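Cidusgate Catering Course, Unit 3: Surface Hygiene
Revised 3/19/23

Cleaning removes soil; disinfection reduces microbes. The two stages are recorded separately – a surface still carrying grease cannot be disinfected reliably.
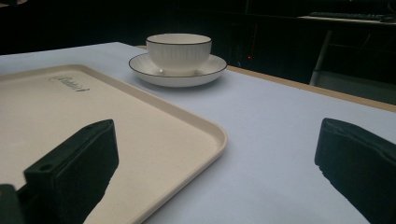

Fig. 1. White cup and saucer behind a cream tray.

Contact time is the period for which the surface must stay wet with the product. It is read from the label and is not shortened at busy times.

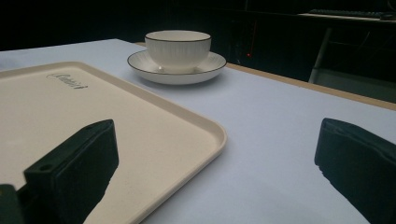 Fig. 2. Tray with rounded corners and raised rim.

Joints, rims and edge bands hold residue and are wiped last, with a fresh face of the cloth.

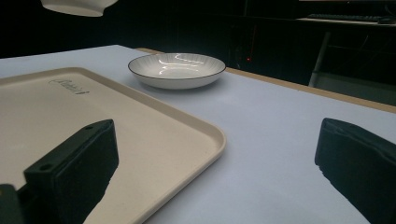 Cloths are colour-coded by area and never moved between areas. For the November test, read section 2 and learn the definitions on page 38.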